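Keeping Play Kitchen Pieces Clean and in One Place

Play food gets handled more than almost any other toy in the house. It goes on the floor, in the bath, under the couch and into mouths. Most of it is easy to look after if you do a little each week and don't let it pile up.

Washing plastic food

Fill the sink with warm water and a squirt of dish soap. Put in the solid pieces first and let them sit for 8 minutes. Go over them with an old toothbrush, paying attention to leaf caps, stems and the cut faces of fruit that comes in halves. Rinse and set them on a towel.

Hollow pieces need more care. If a toy has a seam or a small hole, don't soak it. Wipe it with a soapy cloth, then with a clean damp one. Water that gets inside will stay there, and after a week or so you will smell it. Squeeze soft pieces over the sink before you put them away. If the drops come out gray or have specks in them, throw the piece out.

Anything with a magnet or a hook-and-loop patch should be wiped only. Pick lint out of the patch with a pin.

Drying

A colander is the best thing for this job. Tip the washed pieces in, shake it twice over the sink, and leave it near an open window. Turn everything over once before bed. By breakfast it should be ready to put back.

Sorting

Clear off one table and lay everything out before you decide where it goes. Spread the pieces so you can see each one. Put plates and dishes together, fruit together, and odd things at the end.
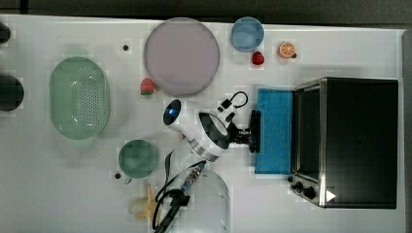 Check each piece for cracks and sharp edges while it is out. Run a thumb around the rim of every plate. Small chips can be smoothed with fine sandpaper, but a crack that goes through the rim will keep growing. Look for the other half of anything that came as a pair, and give it until the end of the month to turn up.

Now is also the time to check sizes. If there is a child under three in the house, small fruit and loose leaves go on a high shelf.

Containers

Clear ones work better than pretty ones. Children dump out a basket to find one strawberry, but they will reach straight into a tub they can see through. Honeylyn Castillo wrote in to say she keeps 2 tubs out and the rest in the closet, and changes them over in May when the kids start playing outside. The Worano tubs she uses have a flat lid, so they stack.

Don't fill a container past the point where the lid closes without pushing. Nest the plates by size with the largest on the bottom.

Getting marker and stickers off

Rubbing alcohol on a cotton ball takes off most marker. Try it on the underside first, as it can dull painted pieces. For sticker glue, rub in a little cooking oil, wait 8 minutes, and wash with dish soap.

Ramil Mangubat asked whether the dishwasher is all right. Plain hard plastic plates usually come through fine on the top rack with the heated dry turned off. Painted food and soft food should be washed by hand.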